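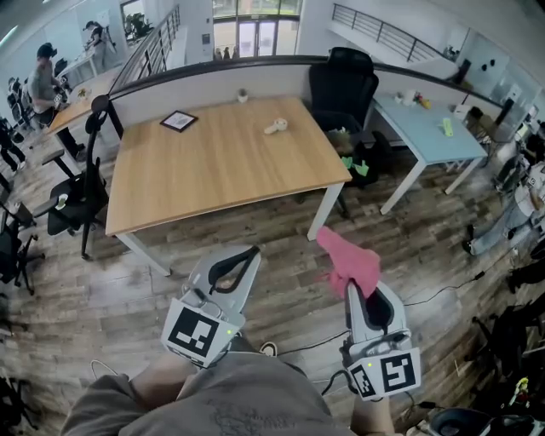 3.2 Set-up and upkeep of the hand-held gripper pair

Figure 3. The hand-held gripper pair in use at the Kimine office. The right gripper holds a pink cloth; the white blocks with black patterns are the tracking markers.

All wiping and tidying demonstrations in the Himis set were recorded with one pair of hand-held grippers, which we call the Millik pair. The operator stands and holds one gripper in each hand (Figure 3). Both are gray with black fingers, and each carries white markers printed with a black square pattern. The left and right units differ in how the markers are fitted. In the position shown, the right gripper has a large marker facing forward and another on its side, while the left shows a single cube. We kept this layout for the whole study, as changing it means repeating the hand-to-marker calibration from the start.

The markers are the part that needs the most care. They are printed on matte stock, glued to a plastic block and screwed to the gripper body. The screws work loose with use. A marker that has turned by even a small angle still tracks well, so the fault does not show up in the live view; it shows up later as a steady offset between the recorded path and the real one. We therefore check each block by hand before a session and put a paint line across the screw head and the block. If the two halves of the line no longer meet, the screw is tightened and the pair is calibrated again.

Calibration is done with the grippers seated in a Gazi docking plate. Each gripper is closed on a fixed peg, opened fully, and closed again, and this is repeated 5 times. We accept the result if the spread of the tip position stays under 4 mm. Of the 86 sessions in the set, 39 were recorded without any change to the calibration made at the previous session. The others needed at least one repeat, most often after a screw had been tightened or a finger replaced.

The fingers are curved and wear at the tip. Cloth is harder on them than the rigid objects we used, because the operator tends to squeeze more than is needed and then drag the cloth across the desk with the jaws shut. Worn tips let thin fabric slip. We swap both fingers of a gripper together and never mix old and new, since an uneven pair pulls the cloth to one side as it closes. After each swap the closed position is set to zero again in the driver.

Each gripper has a small green light. A session is started only when the lights on both units are on. Power and data run over black cables laid across the floor, and these were the second most common source of lost recordings. A cable that is pulled tight loads the connector at the base of the grip, and the stream drops for a moment without stopping the recording. Our fix was simple — a clamp on the handle that takes the pull before it reaches the connector, and enough slack on the floor for the operator to step from one desk to the next. Cables are checked along their full length at the end of the day and replaced if the jacket is nicked.

All repairs were made by the same person (Nuwan Uddin) and written in a log kept with the docking plate. The log entry gives the session number, the part, and whether the pair was calibrated again afterward. Sessions recorded between the last good check and a fault were marked in the data and left out of training.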